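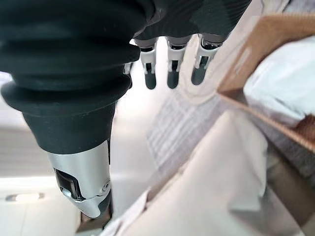
4.2 Surfaces on which clothes come to rest

The bed is the largest flat object in most homes and, for most of the day, the least defended. Our respondents described it as a place for sleeping. Their own diaries describe it as a shelf. Of the 685 resting events logged during the study, more ended on the bed than on any other piece of furniture, including the chair that earlier work on household clutter has treated as the chief offender. We had a whole coding scheme ready for the chair. It is now an appendix.

We use "resting event" for any garment or household textile left somewhere other than a drawer, closet, hamper, hook or body for longer than 14 minutes. The threshold was set after the Davora pilot, where a shorter one caught people who had simply gone to answer the door. A garment that is moved from one end of the bed to the other counts as the same event. One participant objected to this in July, on the grounds that moving it had felt like tidying, and we have sympathy but kept the rule.

Position on the bed mattered more than we expected. Items dropped near the pillow stayed longest. Participants explained that the pillow end is "out of the way," a phrase that holds up well until about bedtime. Items dropped near the foot were dealt with sooner, particularly in homes where the basket was kept on that side. Dark garments on light bedding were noticed more often in the diaries but were not cleared any faster, so we can say with some confidence that seeing a shirt is a separate activity from picking it up.

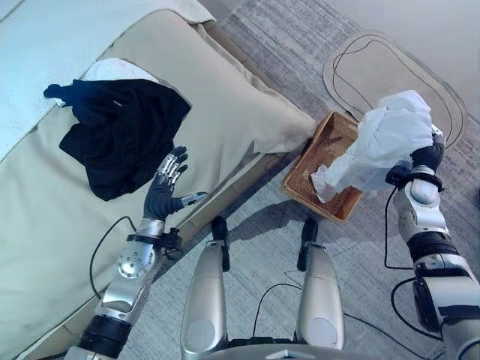 Shape at rest was coded using the scheme from Sombatkul's earlier apartment study, which has four grades: folded, laid flat, draped and heaped. Somkiat Sombatkul has since argued that "draped" is a courtesy title, and our coders tended to agree with him. Disagreements between draped and heaped made up most of the 89 cases sent to a second reader. Where the second reader also could not decide, the item was entered as heaped.

Fitted sheets gave us a smaller problem. A corner that has come away from the mattress is, strictly, a textile out of place, and the first version of the codebook would have logged it as a resting event lasting several months. We moved loose corners to a separate sheet of notes (the pun was pointed out to us by both reviewers).

4.3 The basket

All participating households owned at least one laundry container. The ones in the Trurnar homes were mostly lidded, and the ones in Clusus mostly open, and this difference accounts for a good deal of what follows. A lid appears to function as a small table. Open baskets received clothes; lidded baskets received clothes on top, along with mail.
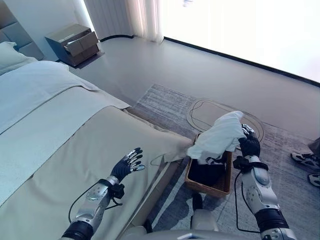 Figure 4. Bedroom with a woven basket near the foot of the bed. A dark garment is inside; a white cloth hangs over the near rim.

The rim deserves its own category, and in the final codebook it has one. We coded an item as "rim" when any part of it lay over the edge, whatever the rest was doing. Participants nearly always reported such items as put away. When asked to look again, 75 percent stood by their answer. Ionescu's notion of "credit for the attempt" fits these cases nicely, and we adopt it in Section 5, where rim items are scored at half.

Sorting by color was claimed in the entry interviews far more often than it showed up in the baskets. Whites and darks shared a container in most homes, on the understanding that they would be separated later by someone.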